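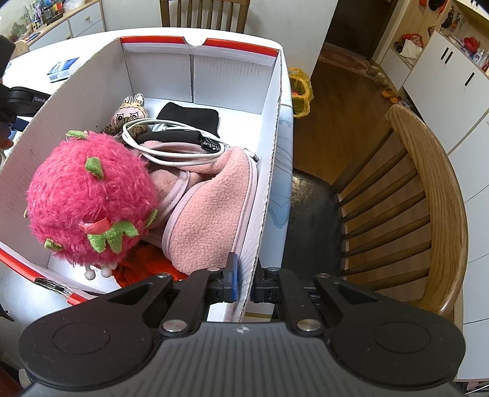 Tsegereda Tamiru objected, on reading a draft of this section, that a mixed box should not be treated as a failure of sorting, and that in her own household the box of soft things was the only one anybody could find again. The objection was accepted and the coding scheme was altered accordingly. Boxes of mixed contents are now coded by shared handling properties (soft, rigid, tangling) before they are coded by use.

4.2 Soft goods and open boxes

Under the revised scheme, a plush toy, a zipped fleece pouch and a knitted cloth fall into one class, although they would be put away in three different places. Cables and straps are coded separately as tangling items, including where they lie across soft goods. Of the 30 households in the Bisetbridge sample, 17 kept at least one open box of this type on or near a table, and in 12 of these the contents had not been sorted again by the second visit in March.

Footwear was the least settled category. Slippers were coded as soft goods when found on a table and as floor items elsewhere, a rule which five households disputed.
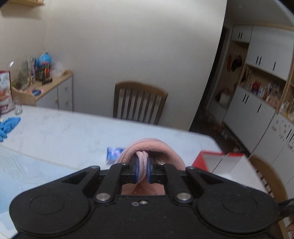 Figure 3. Pink slipper with fuzzy lining, held above a white table beside an open box with a red rim.

The rule was kept for the present analysis. Its effect on the class totals is examined in Section 4.3.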